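Tadeck Part-Song Learning Tracks: README

Print this page | E-mail this page to a friend
14 shares | 3 comments

Welcome, and thank you for downloading the Tadeck folder! These are practice recordings and plain-text part sheets for singers who learn by ear (which is most of us, whatever we tell the director), gathered up by the Flavero Community Singers over a good many rehearsals and a great deal of coffee.

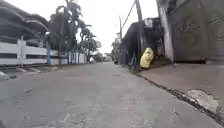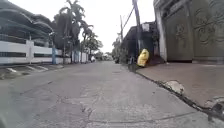
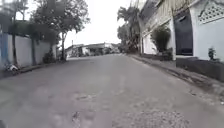 The street and its worn pavement, three views.

Do I need to read music to use these tracks?

Reading music is a help but you can manage perfectly well without it. Every song has a track where your own part is sung louder than the others, and the words are typed out underneath with the breaths marked by a slash.

## What is in the folder

- `parts/` holds one recording for each voice: tenor, lead, baritone and bass
- `full/` holds everyone together, which is lovely to sing along with in the car once you know your line
- `words/` holds the lyric sheets as plain text
- `index.csv` lists every recording by title, voice, starting note and length

There are 2099 recordings in all, and over two hundred of them are warm-ups, so please don't feel you have to start at the top and work down. Pick one song you love and live with it for a week or two!

## How the tracks were made

Each singer recorded alone, listening to a pitch pipe and a click through headphones, and Teresa Mac Carthaigh then lined the voices up and balanced them. She left in the breaths on purpose. A few of the older bass tracks came off cassette and have some hiss behind them, and these carry a `c` at the end of the file name so you can skip them if hiss bothers you.

## Known problems

The baritone track for "Pollock Fair" starts a half step low. We know, we're sorry, and a new one is on the list for the next recording day. Two of the lyric sheets in the Zamier set have their second and third verses swapped; the recordings are right, so go with what you hear. Tenor tracks added before March may sound quieter than the rest, and turning them up does no harm.

## Using and sharing

Chorus members and school groups may copy anything in here for practice. Please don't sell the tracks or post them publicly, as some of the arrangements were lent to us for learning only. If you sing one in a concert, a line in the program crediting the arranger is always appreciated.

Corrections are very welcome. Send the file name and the spot where it goes wrong, in minutes and seconds if you can.

Last updated Thu 6 June

Print this page | E-mail this page to a friend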